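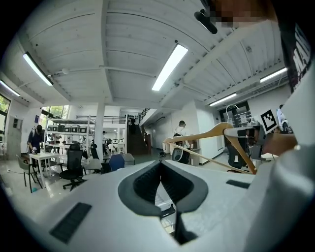 Zito puts hand-held grippers through a month of hangers, mugs and cables

PRESS RELEASE - December

We've just finished our longest gripper trial yet at Zito, and I'm so pleased to be able to share the results! I run the bench tests here, which means I've spent most of the past month picking things up and putting them down again.

We compared two hand-held grippers, the Joltano and the Turcotte. Both are the sort you carry round and squeeze yourself, with a camera on top recording everything you do. Each one went through 127 set tasks, from hanging up a coat to feeding a cable behind a desk, and between them we logged 3039 attempts.

The Turcotte is the lighter of the two (143 grams lighter, and by mid-afternoon your wrist knows all about it). It was lovely on mugs, pens and anything small enough to sit right inside the jaw. Clothes hangers were another story. A hanger is thin, it wants to swing, and if the jaw doesn't close squarely on the shoulder bar the whole thing twists round and you have to start again. The Joltano did far better there, with more than 200 clean hanger pick-ups by the end of the trial.

We also tried two camera settings. The wide view makes straight lines bend terribly, but it keeps both the jaw and the other hand in sight when you pass something across, and I'd pick it every time. The narrow view gives a tidier picture and loses track of its position as soon as you turn towards a plain wall - we gave up on it in week two.

All the recordings were played back through our Prekonine controller, which had a grumpy first few days with the timing. We were getting a small lag between the fingers and the video, and it took a new cable and a fair bit of tea to sort out.

So the Joltano goes forward to our next round, with softer pads and the wide camera setting. We'll keep a Turcotte on the bench for the fiddly little jobs.

The full task list and results tables are free to any lab or workshop that would like them. Just drop the Zito press desk a line and say which gripper you're using. We'd love to hear how yours gets on with hangers!

ENDS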